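買い物かご

買い物かご(かいものかご)は、小売店において客が商品を会計場所まで運ぶために用いる手提げの容器である。店舗が備え付けて客に貸し出すものと、客が自宅から持参するものがあり、単に「かご」または「レジかご」とも呼ばれる。本項では主として、食料品店で貸し出される合成樹脂製のかごについて述べる。

概要

買い物かごは、上部が開いた箱形の本体と、本体に取り付けられた持ち手からなる。客は入口付近に積まれたかごを一つ取り、売場を回りながら商品を入れ、会計の際に台の上へ置く。購入量が多い場合は車輪の付いたカートが使われるが、日本の食料品店ではカートの上にかごを載せて押す方式が広く普及しており、かごとカートは一組の設備として扱われることが多い。

会計時には、客の持ってきたかごから店員が商品を一点ずつ取り出し、別のかごへ移す。移し終えたかごは客が袋詰め用の台まで運び、空になったところで所定の場所に重ねて返却する。セルフレジを設けた店舗では、未会計のかごを置く台と、会計済みの商品を置く台が左右に分かれている。

歴史

樹脂製のかごが現れる以前、買い物には竹、籐、柳などを編んだ手提げかごが使われていた。これらは客の持ち物であり、青果店や鮮魚店では、店員が新聞紙や経木で包んだ品を客のかごに入れて渡した。

客が自ら棚から商品を取るセルフサービス方式の店が広がると、会計前の商品を一時的に入れておく容器が店側に必要となった。初期には針金を編んだ金属製のかごが多く用いられた。金属製のかごは丈夫である反面、錆が出ることや、溶接の外れた線材が衣服に引っかかることが難点とされ、成形の容易な合成樹脂製のものに次第に置き換えられた。

構造

本体

本体の側面と底面には、多数の細長い穴が格子状に設けられているものが多い。穴には軽量化のほか、野菜に付いた水や土を下に落とす働きがあり、外から中身を確かめやすくする効果もある。一方、細い品や小さな品は穴から抜け落ちることがあるため、底面の穴だけを細かくした製品や、底面を平らな板状にした製品もある。

側面は上に向かってわずかに広がる。この傾きによって空のかごを重ねることができ、保管場所が小さくて済む。傾きが小さすぎると、重ねたかご同士が密着して外れにくくなるため、側面の途中に段や突起を付けて間隔を保つ設計が一般的である。

持ち手

持ち手には、金属線の中央に樹脂の握りを付けたものと、全体を樹脂で成形したものがある。二本の持ち手を中央で合わせて握る形式が標準的で、外側に倒せば開口部が広く空き、商品を出し入れしやすい。一本の持ち手を本体の中央に渡した形式は、腕に掛けて持つのに向くが、持ち手を立てたままでは大きな品を入れにくい。

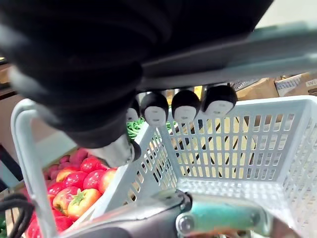
青果売場での使用

多くの食料品店では入口の近くに青果売場が置かれ、客は空のかごを持って最初にここを通る。ピーマンやパプリカ、玉ねぎ、じゃがいもなどは、袋に詰めずに山積みにして一個単位で売られることがある。客は欲しい数だけを選び、備え付けの薄いポリ袋に入れてからかごに収める。

売場の順路に従うと、青果が先に入り、飲料や調味料などの重い品が後から入ることになる。このため、かごの中で青果が下敷きになりやすい。トマト、桃、葉物野菜のように傷みやすいものは片側に寄せておき、重い品をその隣に立てて入れると、つぶれを防ぐことができる。パプリカは果肉が厚く張りもあるが、中が空洞であるため、上から強く押されると割れることがある。土の付いた根菜は袋の口を閉じ、惣菜やパンと離して入れるのが望ましい。

色と識別

かごの色は店舗によって異なり、灰色、緑色、赤色、青色などが見られる。灰色は汚れや擦り傷が比較的目立ちにくく、商品の色とも競合しない。会計前と会計後でかごの色を変える店もあり、この場合、客が売場で使うかごと、店員が商品を移すかごとが一目で区別できる。側面や持ち手に店名を印刷し、店外への持ち出しを抑える例も多い。

客が購入して使う持参用のかごは、店の備品と混同されないよう、貸出用とは異なる色にするのが通例である。会計の際に店員が商品を直接このかごに詰めるため、袋詰めの手間が省ける。

保守と衛生

かごは多数の客の手に触れ、生鮮品の水分や泥も付着するため、定期的な清掃を要する。店舗では持ち手と内側を布で拭くほか、中性洗剤で洗い、伏せて乾かす。格子の隅には野菜くずや値札の切れ端が残りやすく、洗浄にはブラシが用いられる。

樹脂は日光や低温によって次第にもろくなる。格子の一部が折れたかごは、断面で手や袋を傷つけるおそれがあるため使用をやめる。持ち手の付け根は荷重が集中する箇所であり、白く変色している場合は破損の前触れとみなされる。

関連項目

ショッピングカート
買い物袋
セルフサービス
青果店
レジスター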